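Leave the Clutter In

There is a habit in robot training that I would like to see go away, and it starts with wiping the table.

I worked for two years on manipulation data, first at Gronar and then on a small home project in Otthorpe. In both places the first instruction on the task sheet was the same: clear the surface, place the object, begin. It sounds sensible. You want the policy to learn the grasp, and you don't want a pen or a phone charger confusing it. So people cleared the surface, placed the object and began, and at the end of the month we had 2000 demonstrations of someone picking a cup off a bare board.

The policy trained on that set was very good at picking a cup off a bare board. We then took it to a real kitchen and it reached for the shadow of a fruit bowl.

I don't think this was a failure of the model. We had asked it to learn what homes are like and shown it a place where no one lives. A dining table in use has a glass near the corner, a lamp that got carried in from somewhere, a box that things get dropped into. Chairs are pulled up to it at odd angles. The light comes in from one side and shines off the floor. All of that is what the arm will be looking at for the rest of its working life, so it should be in the examples from the start.

The usual answer is that you can add the mess later. Train on clean scenes, then paste in backgrounds and random objects by software. We tried it at Gronar and it helped with some things. The trouble is that pasted clutter doesn't touch anything. Real clutter leans. A carton sits half on top of something else, a cord runs under it, and when you lift one you drag the other. The person holding the gripper deals with this without thinking, by coming in from a different side or nudging the carton first. That nudge is the most useful second of the recording, and you never get it from a clean table.
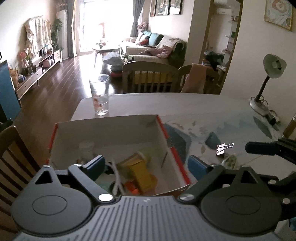 Varghese wrote back after reading a draft of this that boxes like that are where sessions go to die, and that a collector who spends four minutes getting one packet out from among the rest could have recorded a dozen clean picks in the same time. The money is paid by the hour, the note went on, and a lab with a small budget will take the dozen every time.

I accept the arithmetic. I have been the person explaining the hourly bill. But I think it counts the wrong thing. On the Otthorpe project we split our test tasks evenly between two policies, one trained on 2000 clean demonstrations and one on 200 taken in people's homes with their things left where they were. In a tidy test room the first one won easily. In homes the second finished 81 tasks out of 100, and the first did not get to half of that. Ours was a small test with one kind of gripper, and I wouldn't build a law of nature on it. It was enough to make me stop clearing tables.

There are fair objections besides cost. Messy recordings are harder to label. When there are a dozen things in a box, "pick up the object" means nothing, and you have to say which object and sometimes argue over what to call it. Collectors also get tired sooner, and a tired collector starts to rush the last part of the motion – you can see it in the release, which gets sloppy. We ended up with shorter sessions and longer breaks, and I would plan for both.

Privacy is the objection I take most seriously. If you record in a lived-in room you record the room. The sofa, the artwork, the cloth over the back of a chair are all in there. People who agree to have a session in their home should be shown a full recording from somebody else's place first, so they know how much the lens takes in, and they should be able to pull theirs afterward. At Esama, where I consult now, we ask them to put away mail and medicine and leave the rest. Most of them start tidying anyway. I ask them to stop, and they usually look a little embarrassed and go on straightening the chairs.

What I would change on the task sheet is one line. Take out "clear the surface" and write "leave it as you found it." Give the collector a target, let them work out how to reach it, and keep the takes where they had to try twice. Throw out the ones with a dead battery or a covered lens. A fumble with a good recovery should stay in the set, and at the moment most labs delete it before anyone trains on it.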